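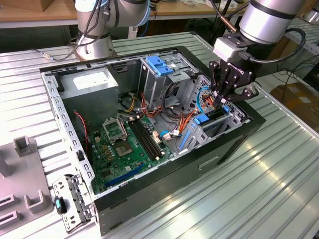 Computer case (tower)

A computer case, also called a tower or a chassis, is the box that holds the main parts of a desktop computer. It carries the power supply, the motherboard, the drives and the cables between them. The word "tower" is used for cases which normally stand upright on the floor or on a desk. For repair work the tower is laid on its side and one side panel is taken off, so that the inside of the case faces up.

Contents
1 Structure
2 Power supply
3 Motherboard
4 Drive bays
5 Cables
6 Repair and reuse
7 See also

Structure

Most towers have a frame of thin sheet steel and an outer shell, which is often painted black or made of plastic at the front. The frame is punched with slots and small holes. Some of these holes save weight, some let the air pass, and others receive the hooks of the side panel. In many office models a mesh panel stands behind the front cover, and fresh air is drawn through it.

Power supply

The power supply is a closed metal box, usually placed in one upper corner at the back. It changes the mains current to the low voltages needed by the other parts. A label on the box gives the voltages and the highest load. The box should not be opened during ordinary repair, as parts inside can hold a charge after the plug is pulled.

Motherboard

The motherboard is the large printed circuit board, in older machines very often green. It is fixed to the case with screws. The processor sits in a socket, where it is held by a metal bracket with a lever. When the processor has been removed, the contacts in the socket are open to dust and touch. In sockets with fine spring pins, even a light touch can bend them, and a plastic cover is recommended for storage.

Near the socket are the long narrow slots for memory (RAM). Farther away are the expansion slots for graphics, sound or network cards. Some makers give the slots different colors, for instance blue or black, but the meaning of the colors is not the same from one maker to another. The manual of the board has to be consulted.

Drive bays

Hard disks and optical drives are held in bays or in a metal cage. In home-built computers they are commonly fixed with four screws. Many office towers use plastic latches or tabs instead, often blue, by which a drive can be released without tools. The latches become brittle with age and may break if they are pulled in a cold room.

Cables

The wires from the power supply follow a common color code: black is ground, red is 5 volts, yellow is 12 volts and orange is 3.3 volts. They end in plugs of several shapes, which fit in one direction only. Data travels to the drives through separate flat SATA cables, sold in blue, red, black and other colors. In a small case the cables cross over the board and the drive cage, and it is useful to note their path before they are unplugged.

Repair and reuse

Used office towers are popular with repair workshops, as they are easy to open and spare parts are cheap. The Adamczyk workshop in Lodanside took in 2,309 desktop towers in its first years and returned 425 of them to use. The remaining cases gave memory, power supplies and drive cages for other machines. Its printed guide, Presness, advises to remove the parts in this order: side panel, power plugs, data cables, drives, expansion cards, memory, processor and finally the board. Screws are kept in a tray with 17 compartments, a habit taken over from the older Dileo repair school.

See also

Motherboard
Power supply unit
CPU socket
Serial ATA
Electronic waste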